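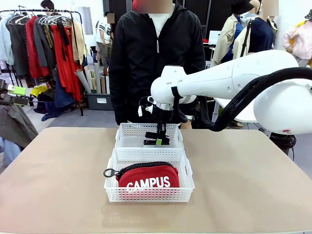
Department of Automation and Applied Robotics, Drorkard Technical College

Course Handout 3: Demonstration Visit to the Lundgren Garment Studio
Prepared by Hilde Cuypers, Course Coordinator

Purpose of the visit

Students enrolled in Introduction to Robot Handling will attend a demonstration at the Lundgren Garment Studio. The session is led by Ada Guerra and lasts 66 minutes, including questions. Attendance is required and counts toward the laboratory portion of the grade.

The task

The exercise is a transfer between two white mesh baskets on a tabletop. A soft item, such as the red CAMPUS pouch with a zipper along its top edge, is placed in one basket and is to be moved to the other. The arm carries a black two-finger gripper, which must point straight down when it enters a basket. Students should note the position of the fingertips relative to the basket floor and walls.

Soft goods are harder to handle than rigid parts. A pouch changes shape when it is squeezed, and its weight may shift after it leaves the surface. Mesh walls present a second difficulty: a finger or a zipper pull can catch in an opening. The operator may stop a trial at any time, and a stopped trial is recorded as incomplete.

Before the visit

Read section 4 of the Plostia laboratory manual, on grip width and approach height. Review the terms "pre-grasp," "closure," "lift" and "release." Groups are limited to 35 students. Those assigned to the second group will meet in Room 251 until called.

Conduct in the studio

Remain on the side of the table indicated by the instructor. Do not reach over the baskets while the arm is powered. Garments on the racks and mannequins are not to be handled. Bags and coats are to be left in Room 251.

Written work

Submit a report of no more than 480 words. Describe one complete trial from approach to release, and identify the point at which you judge the grasp to be least secure. Propose one change to the basket, the gripper or the order of motions, and state how you would test it. A labeled sketch is required and does not count toward the word limit.

Related items
Handout 2: Grippers and Contact Surfaces
Handout 4: Recording a Trial
Udetum Laboratory Safety Rules

Last updated: January 29, 2021

Contact the Department Office | Copyright Drorkard Technical College | Back to top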